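Sandwich Lunches at Purves House: Frequently Asked Questions

Who can order a sandwich lunch?
Everybody who has rented a room at Purves House for the day, and also the people from the Devoren offices next door. The smallest order is one sandwich. For the large hall we can make up to 100 in one morning, but please speak with Agnes Ogilvie first.

Until what time can I order?
Until 3 p.m. on the day before. For groups of more than 18 persons we ask for two full days, so that the bakery knows how much bread we need.

What does it cost?
The price is on the sheet beside the kitchen door. It is the same for all fillings. Groups pay with one invoice, and we can't divide it between guests.

Which bread do you use?
Brown bread is our standard. White bread is possible if you write it on the order form. We don't have gluten-free bread at the moment, and our kitchen is small, so we can't promise that there are no crumbs from other bread.

How is the sandwich served?
On a round white plate, one sandwich to a plate. We leave it whole unless you ask us to cut it. If you prefer to take it with you, write "to go" and you receive it in paper.
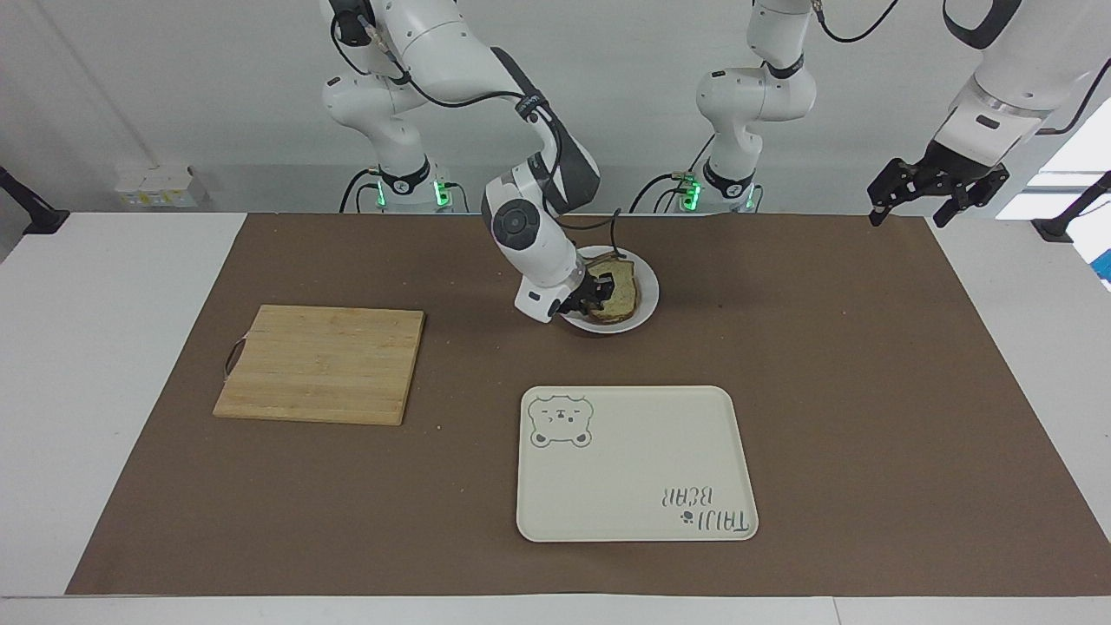
Sandwich on brown bread, with a bamboo cutting board on the mat.

Can I cut the sandwich myself?
Yes. Please use a wooden board and not the plate, as the knife leaves gray lines on the white dishes. The boards with a string loop must be hung up again after you wash them. Please don't leave them in the sink, and don't put them in the dishwasher. One of them split in March for this reason.

Can I see the ingredients?
The list is in the blue folder in the kitchen. Skye Moffat renews it when a filling changes. For an allergy, please ask her directly also when you have read the list.

How heavy is one sandwich?
Roughly 300 grams, depending on the filling.

What do I do with the plate afterwards?
Scrape it and put it in the gray tray at the window. The large brown mat stays on the table. Wipe it with a damp cloth, without soap.

I ordered and now I can't come. Is it possible to cancel?
Until 3 p.m. on the day before, without cost. After this time we have to charge the full price, but a colleague may collect the lunch in your name.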